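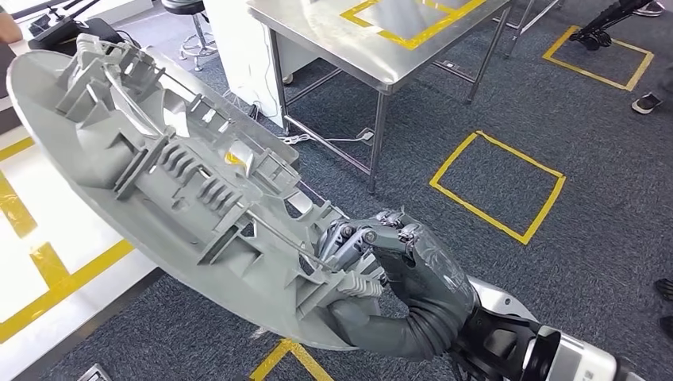
back of the grey panel, little yellow label near the fins

Enau Anglers and Boaters Forum > General chat > Weever sting at Lomell beach, please shuffle your feet

murketti_mick
Posted April 27, 2025
Morning all. My grandson trod on a weever at Lomell yesterday, at low water, barefoot of course, and I have never heard a lad of 8 yell like it! The lifeguard had his foot in a bucket of hot water (as hot as he could stand, she tested it with her own hand first) and the worst had gone after half an hour or so. He's now telling everyone it was a shark. Anyway, wear something on your feet, please, all of you.

saltyslippers
Oh bless him, poor little love. I had one through the thumb in October, taking it off the hook without my glasses on, and I was nearly sick on the pier. Glad he's on the mend.

tidewatcher31
Sorry to hear it, Mick, but I do think people make too much of these. I've fished Lomell 31 years and been stung once. Ice sorted me out fine.

saltyslippers
Can't agree with you there, tide, much as I enjoy your posts. It's heat you want for a weever, every first aid course I've been on says so. And a small child isn't a big hairy bloke in waders!

tidewatcher31
Fair point about the waders. I still say ice worked on me.

abubakari_bay
Does anyone know if the beach shoes from the shop at Murketti are thick enough? The spines go through thin soles, I've heard, and I've got three little ones coming down for half term.

murketti_mick
We bought his there this morning, nice firm sole. He wants to wear them to bed.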